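# Desk Baskets and Small Boxes: FAQ

Maintained by Annick Penner. Applies to the Gaden and Madatano worktables.

### Which basket do small boxes go in?

Small cartons go in the yellow basket. The blue one takes tape, cable ties and plastic parts. If the yellow basket is full, start a second one and label it on the short side.

### Can the two baskets be swapped?

No. The blue basket is larger and stays on the left. The yellow basket stays right of center. Labels on the shelf below follow the same order.

### How far apart should the baskets be?

Leave at least 400 mm between rims. Sorting is done in this gap, so keep it clear of tape rolls and anything else that can slide.

### How should boxes be laid out before sorting?

Flat, on the right half of the table, with a printed side toward the person sorting. Do not stack them. Boxes that lie at an angle are acceptable as long as one printed face can be read without lifting.

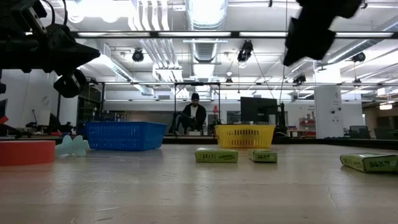

### Why slotted baskets?

The contents can be checked from the side. Solid bins were used until July and had to be emptied for every count.

### What is the weight limit?

500 g per small basket. The slotted walls bow outward above that and the rim no longer sits level on the shelf.

### Does the tabletop need a mat?

Not for cartons. Use a mat for metal parts, which scratch the finish. Existing scratches do not need to be reported. Cracks do; send the table number and position to Ehsan Hashmi.

### How is the surface cleaned?

Damp cloth, then dry cloth. No solvent. Adhesive left by tape comes off with warm water after 5 minutes. Do not scrape it.

### Where do tape rolls go at the end of a session?

In the blue basket, on edge, at most 3 to a basket. A roll left flat on the table picks up dust on its lower side and the next length will not hold.

### Who orders replacement baskets?

Zarmeena Malik. State the color and whether it is the large or small size.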